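Skimmont Nursing Madonna

The Skimmont Nursing Madonna is a painted limewood panel showing the Virgin Mary breastfeeding the infant Jesus. It hangs in the north aisle of the parish church at Skimmont and is the best known of the three surviving works given to the Matoušek workshop. The type is usually called Madonna lactans, or Maria lactans, and was common in European church art in the late Middle Ages.

Description

The panel is 54 centimetres high. Mary sits on a low bench, turned slightly to her left, with the child across her lap. Her right breast is uncovered and the child holds it with one hand while looking out at the viewer. The background was gilded, but most of the gold has gone and the red ground shows through. A strip of lettering along the bottom is too worn to read – earlier guidebooks gave a full Latin text, which was probably guesswork.

History

The panel was made for a chapel at Skirkell, where nursing mothers left small wax offerings. When the chapel was closed, its contents were divided between 2 parishes and the panel went to Skimmont. At some later date a blue cloth was painted over the breast. This kind of alteration was widespread after the Council of Trent, when church authorities became less willing to accept nudity in devotional pictures. The overpaint was removed during cleaning at Skerby, which took 5 months and ended in June.

Public response

The uncovered panel drew complaints from a few parishioners and support from local breastfeeding groups. A curtain was hung in front of it for a short time and then taken down.

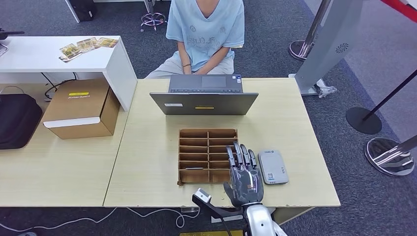 Writers on the subject have noted that the same picture would have caused little remark when it was new, as nursing was then an ordinary sight and milk was a common image for divine care. Others have warned against reading modern debates about feeding in public into a work made for prayer.

Copies

A full-size copy is kept at Skirkell. It follows the panel in its overpainted state, with the blue cloth in place, and is therefore useful as a record of the alteration.

Page last edited 10/31/24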